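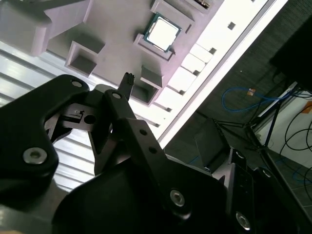
Desktop processor in a pale gray tray.

Paid Playlist Pitching: Frequently Asked Questions
Last updated January 2024

We run a small label newsletter out of Gultamside and get the same mail every week from people who have finished a single and been offered "exposure" by a company they had never heard of the day before. These are the answers we keep sending back. They are our opinions, and we have been burned enough times to have plenty.

What does a pitching service do?

It takes your song and your money and sends the song to people who run playlists. Some services do that carefully. Others paste your link into a form letter with thirty other links, and you will have trouble telling the two apart from the sales page, which will use the word "organic" either way.

Do they guarantee placement?

Some say they do. Be more worried about those than about the ones that don't. A curator who has to take your song is being paid to take it, and the big streaming platforms don't like that. If the playlist gets pulled, your song goes with it. If the plays are judged to be fake, you may lose the plays, the royalties or the release.

I was quoted a package with a promised number of streams. Is that normal?

It's common. Whether it's normal depends on how you feel about somebody knowing in advance how many strangers will enjoy your song. We can't think of an honest way to promise it.

What happened with the Gruvine campaign you wrote about?

We bought the middle package for an instrumental single by Alexiou, a duo we've put out twice. The song went onto 40 playlists in a week. We got 4,000 plays, three saves and no new followers. Most of the plays came from one city where the duo has never played, been reviewed or, as far as we know, been mentioned.

Gruvine's reply to our complaint was that saves "vary by genre." Maybe so. The same duo's previous single had 877 plays with no campaign at all, and people saved it, wrote to the band and turned up in November asking for it by name. We know which result we'd take.

Did you get your money back?

No. The terms said the fee covered "outreach," and outreach had been done. Read the terms before you pay. We read them afterward.

So are plays worthless?

Plays from people are worth having. A play from a listener who lets the song run, looks up who made it and comes back on a Tuesday is what you want. A play from a phone in a rack is worth a fraction of a cent until somebody takes it back. The number on the screen looks the same in both cases, and that is more or less the business model.

How can I check a playlist before I say yes?

Look at the songs on it first. If there's a lullaby, then two drill tracks, then a sea shanty, no person is listening to that on purpose. Look at the artists next. Do they have monthly listeners in the thousands and nobody at all following them? Look for a drop in followers on the playlist itself, if you have a tool that shows it. Then search the curator's name. A real one usually leaves a trail: a blog, a radio slot, an argument with somebody.

What about services that charge a small fee per submission and promise a written reply?

We dislike these less. You pay, a curator has to listen for a set time, and you get a few sentences back. The sentences can be thin. We have had "great energy, not for us" on a song that was six minutes of bowed cymbal. But at least no one is selling you a result, and you can stop after a handful of tries.

My distributor has its own promotion add-on. Is that safer?

Not because of the logo. Funik, which we use for distribution and have few complaints about in that line, offers a "boost" at checkout. We asked what it consisted of and were told it was "a blend of editorial and audience signals." We asked again and got the same sentence. We left the box unchecked. It may be wonderful. Somebody there should be able to say what it is.

Can't I just pitch to the platforms myself?

Yes, and it's free. Use the pitch form in your artist account, do it a few weeks before the release date and fill it in properly. Say what the song sounds like, who plays on it, where you're from and what you're doing around the release. Leave out "genre-defying." Your odds are poor, but they were poor with the paid service too, and this way you still have the fee.

What should go in an email to a curator or blogger?

Your name, one link that works without a login, two or three plain sentences, and the release date. Mention something of theirs you've really read or listened to. If you can't, don't write to them. Skip the press release that calls your bass player visionary. We get those, and we have met some of the bass players.

How many should I write to?

Fewer than you think. Someone will sell you a list of 500 contacts. We bought one of those as well. A good many addresses bounced, one belonged to a dentist, and several people on it wrote back asking, with some heat, where we'd found them. Start with the people who covered the bands you play shows with.

A reviewer has offered to write about us for a fee. Should we pay?

Ask whether the piece will be marked as paid. If the answer is long, it's no. A paid review that doesn't say so is an ad, and readers of small music sites are better at spotting them than the sites seem to believe. Every record in them is a triumph.

Everyone I know says their campaign worked. Are you just bitter?

Somewhat. Ask them what "worked" means, though. Ask if they sold a shirt, filled a room or got a message from someone they aren't related to. If they did, find out who they hired and tell us, because we'd like to know.

What would you spend the money on?

A better mix, if the mix needs it. Gas to play two towns over. A short run of tapes for the people who already like you. Somebody decent to take your photo. None of this will give you a graph that goes straight up, and some of it won't do anything either.

Will you listen to my song and tell me whether to pay for a campaign?

We'll listen, slowly. Please don't send attachments. We won't pitch it for you, we don't take referral money from any service, and our answer on the campaign will probably be the one you've been reading for the last few minutes.

Can I reprint this page?

Go ahead, with a link back. If you run a pitching service and want something here corrected, send us the campaign data along with the complaint. So far we've only received complaints.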